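27 July 2018

Up early, on the bench by eight. Clementina had left the overnight training going and it had finished, so the morning was spent loading the new policy and checking that neither arm did anything silly at the start position. The left one still dips a little when the motors come on. I have written this down before and I will write it down again until somebody looks at the shoulder joint.

The question for this week is the one we took to Posham in the spring: does it help to train on demonstrations where the person made a mistake and put it right, or are we better off throwing those out? Bakalis throws them out. Their write-up is very firm on the point. We kept ours, all of them, and marked the moment where each recovery begins. So there are now two policies, one trained on clean runs only and one on the lot, with the same number of runs in each (200) so that the comparison is fair. Clementina did the sorting. I did a good share of the demonstrating and my wrists know it.

Clean policy first. It is smooth to watch and quick over the table, and as long as the tray is where it expects, it does well. Move the tray a little and it goes wrong in a particular way – the gripper comes down beside the bottle, closes on air, and then carries on as if it were holding something. It goes through the whole motion with nothing in its fingers. We saw this in the pilot as well.

The mixed policy is slower and fussier. It hesitates over the tray, sometimes long enough that I reach for the stop button. But when it misses it often backs off and tries again, and that is what we were hoping to see. I had expected it to copy the mistakes too, and there is a bit of that. On three trials it knocked a bottle that it had no need to touch. Clementina thinks those come from one batch of my demonstrations, recorded late in the day. She may be right. I will go through them.

Stopped for lunch, then reset for the afternoon block. Both arms on, tray back under the right one, bottles in the back row.

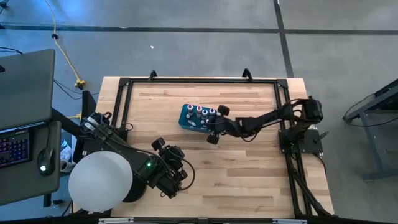

The bench this afternoon, right gripper over at the blue tray.

Amber Haslam rang from Restus about the figures for the report. She wants a success rate. I told her a single number would hide the thing we are interested in, and that I would rather give her two: how often it gets the first grasp, and how often it gets there after missing. She was fine with that but wants a paragraph on how we decide what counts as a miss. Fair enough. At the moment it is decided by me, watching, and that will not do for the final version. Clementina and I should each score the same recordings separately and see how far apart we are.

Lighting is the other thing to settle. I have been running with the blinds however they happened to be, and the morning and afternoon blocks are not really comparable. From the next session they stay shut.

Desivitz have asked for the data by September. Should be possible if the left shoulder holds out.

To do: pull the late batch and look for knocked bottles. Write the miss paragraph. Tape marks for the shifted tray positions, measured properly this time. Ask about a spare motor. Order more wrist supports, for us and not the arms.

Left at six with the second policy training again, minus the late batch.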